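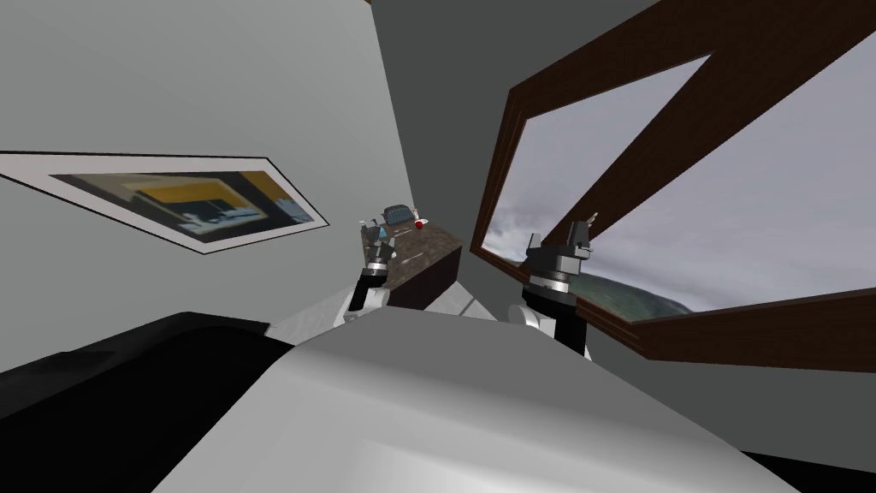

Can a car that parks itself be trusted with a village car park?
Mostly, provided the lines were painted this century and you have somewhere else to be.

Woldale's has 73 spaces and a ticket machine that dislikes the new coins. I went there in August with a borrowed Dinmont hatchback, whose self-parking button is marked with a small, hopeful letter P. You press it, take your hands off the wheel, and discover how little you trust anyone under the age of three.

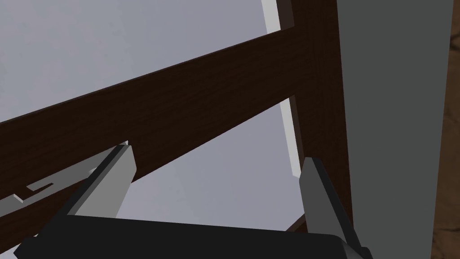 Issue 199

The Dinmont's first choice was a bay between a horsebox and a hedge. It crept forwards, thought, crept back, thought some more, and slid in so neatly that I looked round for somebody to tell. The only person about was Nives Marchetti, who was loading compost into an estate and has parked there by hand for years. "Very nice," she said. "Is it always that slow?"

It is. I could have read the manual in the time, and probably should have, as it runs to 467 pages and the parking section explains that the car can't see kerbs below a certain height. I found the height in question at the second attempt. 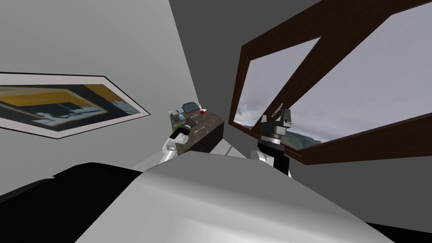

Page 73

Pierina Bassi teaches learners in Lernlow and has mixed feelings about all this. Her pupils still have to reverse into a bay themselves, and more than one has asked her why. She tells them that sensors get muddy. She also admits that her own car beeps at her so often in winter that she has started apologising to it.
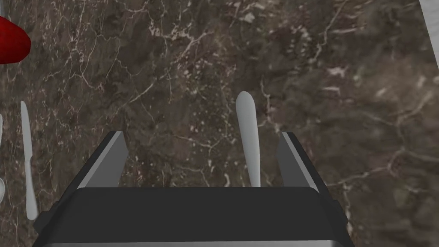

She let me try the Dinmont outside her office, where the road slopes and the bays are older than the cars in them. It refused twice, then offered me a space that belonged to the dentist. I took over, made a poor job of it, and was left with one wheel on the grass. The car showed a message asking whether I would like assistance next time. I pressed "Remind me later" and went to look for a sandwich.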